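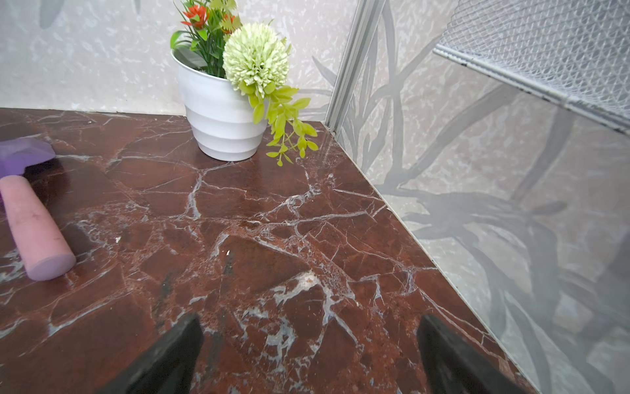
Slide 1. Red-brown marble with white and grey veins.

Good evening. Title, my name, thanks to Mirjam Reisinger for the invitation. Mention that the handout is by the door.

Subject tonight is the old footpath from Nedstead to Tadside and how it stayed open. Start with the map. Point out the ford, then the mill, then the long field wall. The path is 3 miles end to end and most people here will have walked part of it.

Pause for the map to go round.

Next, the closure. The landowner put up a locked gate in May and the parish wrote to him the same week. Read the first paragraph of the letter only – the rest is slow going. 340 people signed the petition, a good number for a village that size. 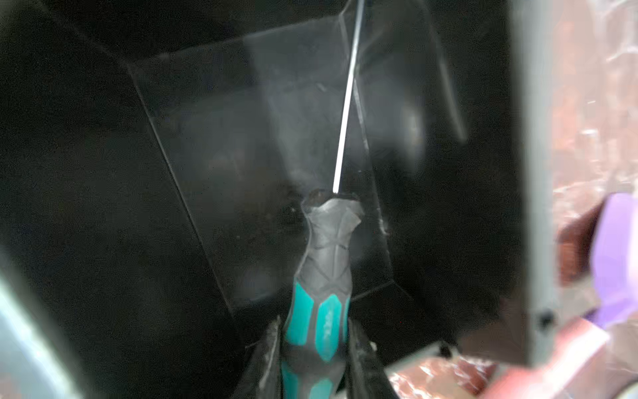
Page 3

Konrad Marti's diaries. He walked the route every Sunday and wrote down the weather, the stiles and who he met. Read the entry for 10th February. Leave out the part on his knee.

The diaries settled the matter, as they showed steady use over many years. Say what the repairs cost: £3000, mostly the footbridge.

If time is short, skip the mill and go straight to questions. Someone will ask about dogs. The answer is yes, on a lead past the farm.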